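Keeping the Home Office Dust Down in December

Once the heat kicks on, my little workroom turns into a dust factory. I wipe the desk, go make coffee, and there's a gray film on it again by lunch! So I finally got serious about it this year, and these are the habits that stuck.

Start high. Shelves first, then the desk, then the floor (I did it backward for years and just kept chasing the same fluff around). A barely damp microfiber cloth beats a feather duster every time. I bought a pack of 38 for the garage and stole 5 for the house.

Change the furnace filter before you clean, and run the fan for a while afterward. My old one looked like a felt slipper.
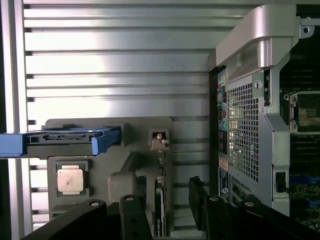 By Ramil Villanueva
Dec 5, 2024

Computers need a turn too. Shut everything down, unplug it, and use short puffs of canned air on the vents and metal grilles, holding the can upright. Keep your fingers off any gold connectors, and leave the vacuum in the closet – static is no friend of circuit boards.

For cords, I use old bread ties and a shoebox. Lift the whole bundle off the floor and you can get a mop under there in 2 minutes.

Rugs go outside for a good beating over the porch rail. Pick a day when the neighbors don't have their wash out!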